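Re: [skerik-home] Feeding a crowd on the Skerik weekend

Hi all,

Efe, thanks for getting this going, and sorry I went quiet - April ate me alive. I did finally sit down with the kitchen list last night and I have opinions (you knew I would).

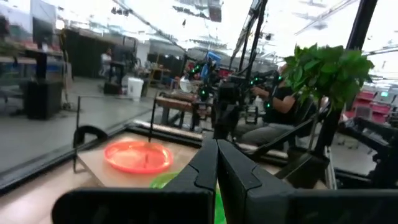
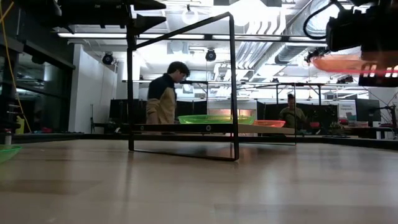
So, the soup. I really think we should make the bean one again and make it the day before. It tastes better after a night in the fridge, it doesn't care if people show up an hour late, and Taner can eat it, and so can the Stekow bunch, who are mostly vegetarian these days. Last year I tried doing rice for everybody at the same time and I was still scraping the pot at midnight! Never again. If anybody wants rice they can bring a cooker and stand next to it.

To your actual questions:

Efe Aliyu wrote:
> Can we settle the food budget before I book the hall? Haruna wants 900
> for the full weekend or 650 if we're out by 4 on the last afternoon.
> I'd go for the cheaper one but I know some of you like to linger.
> Also, are we cooking or ordering in? Jolier said they'd do trays of
> pasta but I haven't seen a price yet. And who has the big pots?
> Efe

Take the 650 one, please. I'm a lingerer and even I can be out by 4 if the dishes get done in the morning. What kills us every single time is that everyone sits down for one last coffee and then there are forty mugs and no clean towel in the building. Let's say last coffee at 2 and after that you drink from the tap.

On cooking or ordering, I'd cook the first night and let Jolier do the second. By the second night we're all tired and a bit snippy and I would happily pay somebody to hand me pasta. Could you ask them whether the trays come hot or whether we need to heat them? The oven at Haruna is a funny shape and a deep tray won't go in unless you take out the top rack, and the top rack sticks. You have to lift it and pull at the same time. Obinna knows the trick.

Big pots: Obinna has one and I have the other, the dented one with the lid that doesn't match. I'm going to need a ride for mine because it won't fit on the bus with me and two bags of onions.

We've got 3,656 in the account after the spring payments went in, so we're fine, but I'd still like to keep something back for the fall. The boiler money has to come from somewhere.

Bukola, are you doing bread again? I dreamed about that seeded loaf. If you are, could you make one without the sesame for Olumide's youngest? I'll buy the flour, just tell me which kind, I always get the wrong one and then you're too nice to say so.

Oh, and can whoever took the good ladle home last time please bring it back? It has a hook on the end of the handle. I've been serving with a mug.

Sign up for dishes by replying here, and please reply to the list and don't just write to me, I lose things.

Olumide is bringing folding chairs. I'll do the onions.

Talk soon,
Ronke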